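Zivberg Publishes Its Upkeep Routine for the Two-Arm Bench Cell

20 September 2018

Zivberg today released the maintenance routine for its two-arm bench cell, a document previously kept in the head of Tươi Tăng, who would like the space back.

The routine runs to 18 checks, most of them concerning screws and cables. Both arms are bolted down through openings in the platform, and the base screws come first.

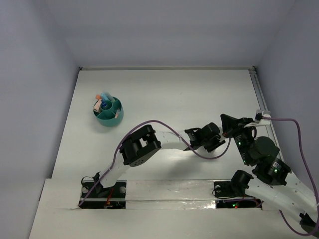
The two-arm cell, with both arms mounted in the front ledge.

"People want to hear about the software," said Tăng, who leads cell upkeep at Zivberg. "I have 200 words on software and 400 on where a cable should hang."

The cable section asks for enough slack to let each wrist turn fully, and no more. Gripper fingers are then checked by having them hold a slim tube upright. Pens and tubes from the office supply drawer are approved for the purpose, and the drawer has not recovered.
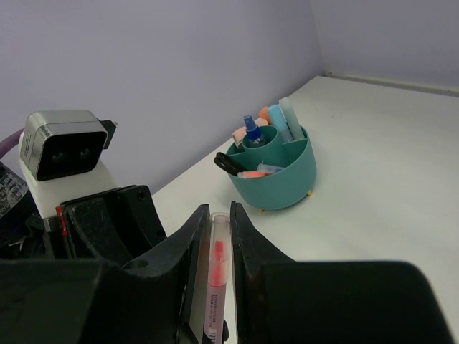
Getting the Arms to Agree

Positions are checked last, with both arms brought in to a teal desk organizer at low speed.
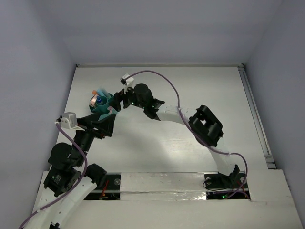 Anyone who changes a servo has to repeat all 18 checks, including the ones they feel sure about. Skalix, which has run the routine since June, reports that it takes one person a morning and two people slightly longer.

The routine is free on request from the Zivberg service desk.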